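January 2020, Sunday, bench 2

Gripper compare, day one. Mandla G. set up the Plakero jaws before I got in, Lindiwe wants numbers on the Volville controller by end of month so doing both at once. Probably a mistake.

Jaws open to 55 mm with the long tips. Stock tips are stiffer but too blunt for thin stuff. Swapped twice, kept the long ones on. Wrist cam exposure still on auto, glare off the table pushes it arround. Lock it before the next batch.

13 runs at half speed, 4 bad. All four were late closes, so controller timing, not the tips. Gerrit thinks its the cable. We'll see.
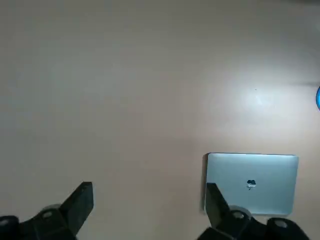

Wrist cam first, then the side cams. 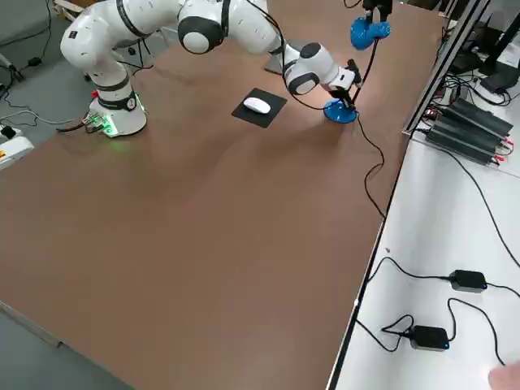
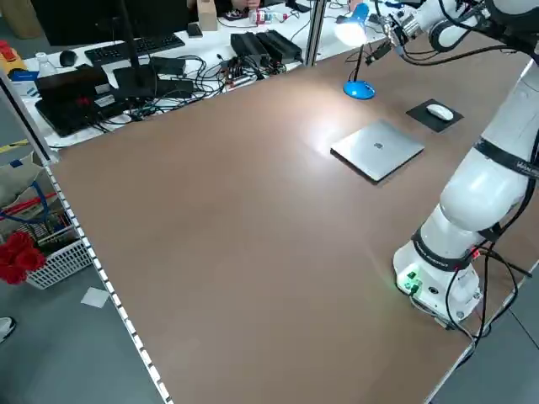
Do we need to re-zero after every tip swap? Only when the tip length changes; same length tips can go back on and run with the old zero.

To do:
- fixed exposure on wrist cam
- same 13 at full speed
- ask Busisiwe for the Drodport bracket drawing, old one is from July and the hole spacing is wrong
- log close command vs. actual close, both arms

Left controller settings in teh shared folder. Don't overwrite pls, Gerrit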